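Stidero two-arm cell: handover fault 2107, frequently asked questions

What is fault 2107?
The controller raises it when one arm reports a closed grip and the other does not confirm within the handover window. Both arms hold position. Power to the joints stays on, so keep hands out of the work area until the stop button is pressed.

Why did it start in August?
The Nenduvon controller update shortened the handover window from 4 seconds to 2. Arms with worn finger pads often need longer to settle on a small part, and the slower arm times out. Cells that were not updated have logged no 2107 faults.

Is the part dropped when it trips?
Usually the holding gripper stays closed. In our test log, up to 610 cycles ran before the first drop, and that drop came after a manual reset with the part still held.

Can I clear the fault from the panel?
Only after the part has been removed. Press stop, support the arm, open the gripper by hand — then reset. Resetting with a part in the fingers makes the controller re-zero on the wrong width.

Which gripper should I check first?
Start with the one that is holding. Look at the ridged pads for wear and at the wrist cable for slack. At the Valcárcel bench, the right gripper is holding a small green part low over the wood and the left gripper is open wide.
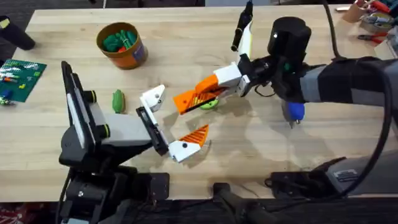
Should loose parts be cleared from the table?
Yes, from the area between the arms. A part lying near a base can be struck during the retreat move.

When will it be fixed?
Jendusico has a patch in test that makes the window adjustable. Until it ships, run at half speed.

Comments (3)

tmk_cells: Half speed got rid of it on one of our two cells. The other still trips every morning until it warms up.

Relu Oprea: Check the pads on that one. Ours looked fine and were badly glazed.

dparr: Does the reset order apply to the older controller too?

Contact support | © Stidero | Back to top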